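Tralus Wash & Mend
Home Prices Drop-off Mending About us Contact

About us

We wash clothes and we fix clothes. Shop's at 197 Cao Street, Grasham, between the key cutter and the place that used to be a video shop. Green awning. If you've hit the roundabout you've gone past us.

This page was overdue for a rewrite. The old one still had the previous phone number on it and a price for doonas that made people quite cross at the counter. Last updated 19 Jun 2025, in between loads, so forgive the gaps.

How we started

Tralus began as a mending table at the back of the Prerkance Arcade. Two chairs, one sewing machine, a curtain for trying things on. Hems, zips, school trousers let down at the start of the year and let down again by winter. Good little spot, terrible light. We were doing buttons by torch some afternoons.

The washing came later and sort of by accident. People kept bringing in mending that wanted a wash first (you can't hem muddy trousers, well you can, but the chalk won't show and the needle hates it). We were carting bags home at night and bringing them back folded. Then customers started asking could we just do the rest of the bag while we were at it. So we did. Then the arcade put the rent up and the Cao Street shop came empty with the plumbing already in, old dog wash, and that was that.

First winter here was rough. One dryer, a clothes horse in every corner, windows running with water. Second dryer went in the following June and we've never been so pleased about a delivery in our lives.

What we do now

Wash, dry and fold by the bag. Everyday clothes, sleepwear, towels, sheets, doona covers. Doonas themselves too, but ring first, they take up a whole machine and on a wet week we get a queue of them.

Ironing, by the piece. Business shirts mostly. We'll do pleats but not happily.

Mending and alterations. Hems up or down, zips, elastic, torn pockets, moth holes, cuffs, collars turned, linings. Patches put on, patches taken off. Pyjama bottoms are a big one, the elastic always goes before the cloth does and there's years left in them for the cost of a new waistband.

What we don't do: leather, suede, fur, wedding dresses, anything marked dry clean only. There's a dry cleaner near the station and we'll point you that way. We also don't do curtains any more. Had one bad experience with a blackout lining and we're not going back.

How we wash

Most things go through at 30 degrees. Towels and sheets hotter unless you tell us otherwise. Darks with darks, whites with whites, and every customer's bag is washed on its own, never mixed in with someone else's. We get asked that more than anything. On its own, always. Even if it's a very small bag.

Unscented powder as standard. If you like the smelly stuff bring your own bottle and write your name on it, there's a shelf. If your skin plays up with a certain brand let us know and it goes on your card so you don't have to say it every time.

Printed shirts get turned inside out before they go anywhere near the drum. Anything with studs, stones, foil or glued-on letters goes in a mesh bag, cool wash, and gets hung up to dry. No dryer. No iron on the front either, ever. Glue goes soft, letters wander, and you end up with a slogan that says something else. If a few stones have dropped off already bring them in with the shirt if you've still got them, we can generaly put them back. Matching replacements is harder, silver isn't just silver, there are a lot of silvers.
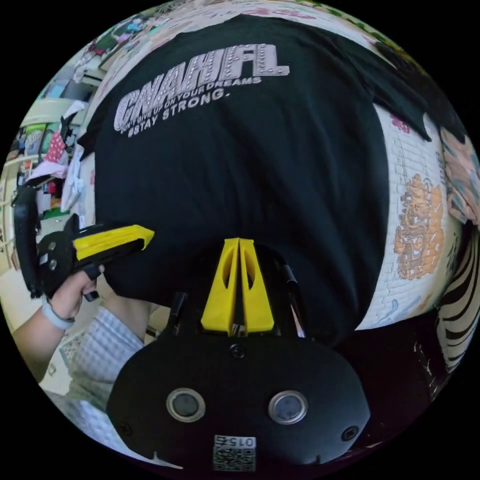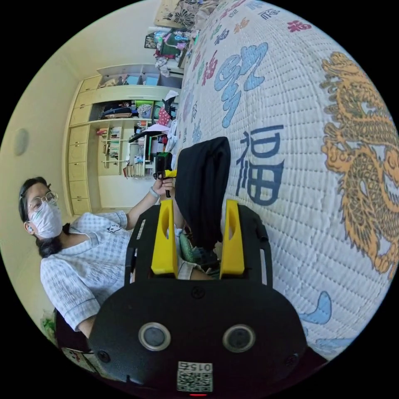
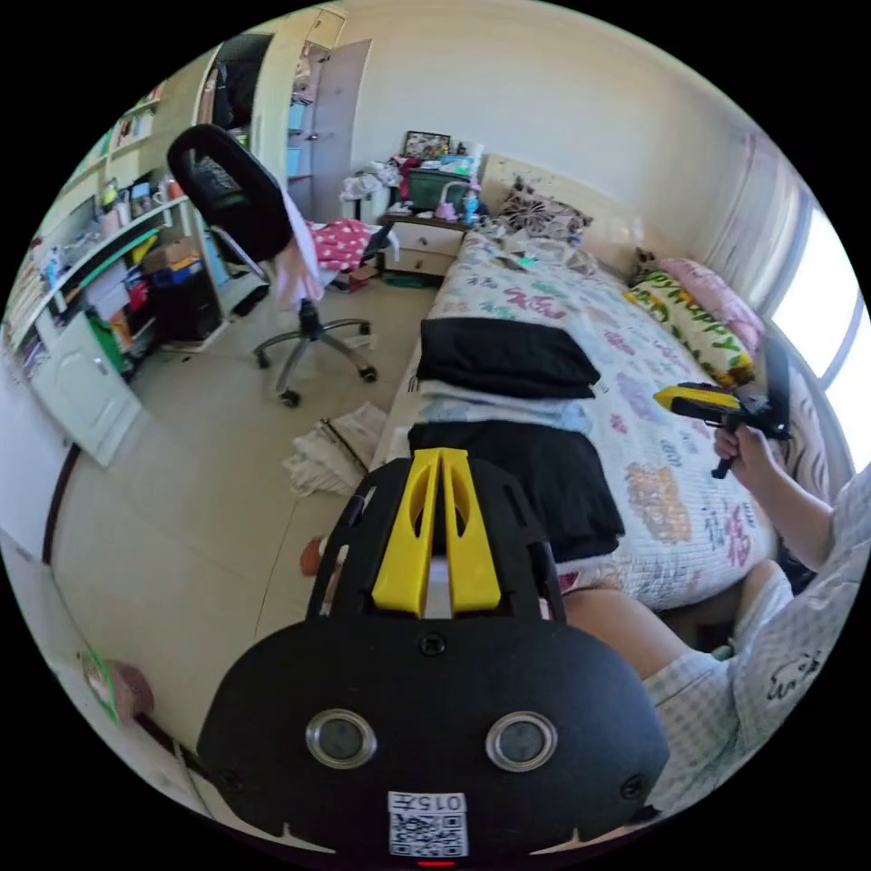 First photo: black tee, silver block letters, with DON'T GIVE UP ON YOUR DREAMS and #STAY STRONG. underneath.

Cottons and checks

Checked and striped cotton is a favourite of ours to mend. Sounds odd but the pattern does the measuring for you. Cut a patch on the same line, match the squares up, small stitches, and from across the room it's gone. Plain fabric is much less forgiving, a repair on plain navy is going to show a bit and we'd sooner tell you that at the counter than have you find out at home.

Light colours we check over for marks before they go in. Collars and cuffs get a rub with plain soap. Old tea, old toast, sunscreen (sunscreen is the worst, goes rusty in hard water), biro. We get most of it. Not all. If a mark's been through a hot dryer a few times it's more or less moved in for good. We'll have a go but we won't charge extra for trying, and we won't promise.

Bedding

Sheets come back folded flat, fitted ones included. Yes there's a way to do it. Come in on a quiet morning and we'll show you, takes a minute once you've got the corners into each other.

We can bundle sets so the sheets and pillow slips are all inside one slip. Just say. Some people love it, some find it annoying, so we don't do it unless asked.

Pillows: two at a time, so the machine stays balanced. Feather ones take ages to dry right through and we won't hand them back with a damp middle. Allow an extra day. More in winter.

Doonas, see above. Ring first. Please.

The number on the wall

There's a chalkboard behind the counter with a running total of mends on it. Started as a bit of fun in the arcade days. We ticked past 3,000 in autumn with a zip on a kid's raincoat. Chalkboard was nearly wiped during the painting and had to be rescued, there's still a smear of green along the bottom.

We're proud of that number. A lot of those things would of gone in the bin. Op shops around here are full to the door with clothes that only wanted a button, and a fair bit of what gets donated can't be sold with a hole in it. So mending first, then hand it on, then rags. We keep a rag bin ourselves and the garage up the road takes the lot. Clean cotton only for that one, no nylon, it just pushes the oil about.

Learning to mend

We run a sewing table after closing, twice a month. Bring something that needs doing and sit down and do it. Threads, needles, pins and decent scissors supplied. Tea also supplied, biscuits if someone's been to the shops. You don't need to know anything. Plenty of people come in never having threaded a needle and leave with a hem.

What we tend to cover:
Sewing on a button so it stays on (leave slack, wind the thread around, knot at the back)
Hemming by hand
Fixing a seam that's split
Darning a sock or a jumper elbow
Replacing elastic in a waistband, safety pin method
Reading a care label, the circle ones and the square ones and what the dots mean

Kids welcome if they're with an adult. The sewing machines stay off limits for under-tens, hand needles are fine.

It's free for anyone who's a regular and a small charge if you're not, to cover the thread. Dates go up on the door. We do not put them online as we're hopeless at keeping them up to date, see top of this page.

Getting things to us

Drop-off over the counter any time we're open. There's a hatch at the side for early birds, bag goes in, tag goes on, keep the stub. No stub no panic, we know most bags by sight now, but it does speed things up.

Bags in before morning tea are usually ready by the next afternoon. Mending takes as long as it takes, we'll give you a day when you drop off and text if it changes.

Pick-up and delivery within Grasham itself, not beyond, sorry. Tried doing the outer streets for a while and spent more time in the car than at the machines. If you can't get in because you're crook or you've had an operation or there's a new baby in the house, ring anyway and we'll see what we can sort out.

Check your pockets. Tissues, mainly. One tissue can do a whole load of blacks and it's an hour with a lint roller. Also lip balm. Also, once, an entire mandarin.

Found things

Coins, earrings, keys, notes, school badges. It all goes in a small envelope pinned to your bag. Buttons we can't match to a garment go in the big jar on the counter, and if you're short a button have a dig through, you might get lucky. Help yourself, no charge.

Odd socks hang on the line over the door. We give them a good long while before they go in the rag bin. Have a look up next time you're in, one might be yours.

Prices and paying

Price list is on its own page and on the wall. Cash or card. Concession rates for pension and student cards, just show us once and we'll mark your customer card. If there's more work in something than we thought we ring before we do it.

Got a complaint, come and tell us. If we've shrunk it or lost it or dyed it pink we'll own up and fix it or replace it. Pink has happened.

Contact

Tralus Wash & Mend
197 Cao Street, Grasham
Parking at the rear, enter from the lane, mind the low gutter
Closed public holidays and the last week of June while the machines get serviced

Prices Drop-off Mending Back to top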